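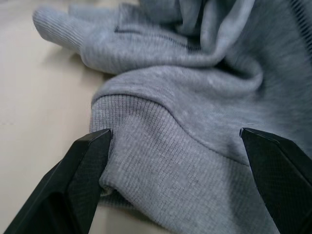
Filed under: Wash room / Shrinkage

Monday, started 8.40. Second go at the cotton rib from Irkent. Same roll as before, new end cut off because the old one had been sat on the radiator shelf.

Swatches marked at 100 mm both ways, biro not chalk. Chalk is useless after the rinse. 5 swatches, 40 wash, line dry. Weight off the roll 128 g, forgot to write down which scale.

Lengthwise they've come in more than I'd like. Widthwise hardly anything, but rib relaxes so measure again tomorow once they've lain flat overnight. Don't press them!! Somebody pressed the last lot and we lost the readings.

Tumble batch still to do. Filter needs clearing first, drum smells of the Pestolus softener. Left it out of this run, want plain numbers before we add anything.
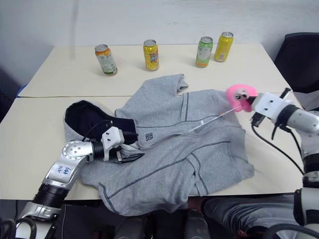

Ostholm rang back and said to stop measuring straight off the line, they leave theirs 68 hours before anyone gets a ruler out, and they'd want the roll end thrown away as well.

Can't spare that long. Will do overnight and then again Thurs if the table is free. Put the roll end in the scrap bin though, fair point.

To get: biros, pegs, distilled water. Ask Takács if thier rib is the same yarn

Recent entries
Colour bleed, navy drawcord
Takács zip tape, second wash
Drying rack, new feet
Pilling box: noisy bearing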